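Growing Freesia Corms in Pots

Freesias need a free-draining mix. Combine two parts potting soil with one part coarse grit. A pot 8 inches across and at least 8 inches deep holds six corms without crowding.

Planting

Set the corms 2 inches deep and 2 inches apart, pointed end up. For winter flowers under glass, plant in August. Water once, then keep the mix barely moist until shoots appear. Early growth should be kept cool – a shaded cold frame is suitable.

Supports

The stems are thin and lean as the buds gain weight. Push four canes, 18 inches long, into the rim of the pot and run twine between them when the leaves reach 4 inches.

Feeding and light

Feed every two weeks with a high-potash liquid once buds show. Move pots to a bright spot before frost and hold the night temperature above 41°F.
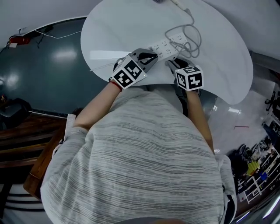

Keep feeding until the leaves begin to yellow, then stop watering and let the pot dry out fully. Lift the corms, discard any that are soft, and store the rest in paper bags in a dry room. Small offsets can be grown on in a separate tray – most take two seasons to flower.

Iolo Prothero, Sarnuddale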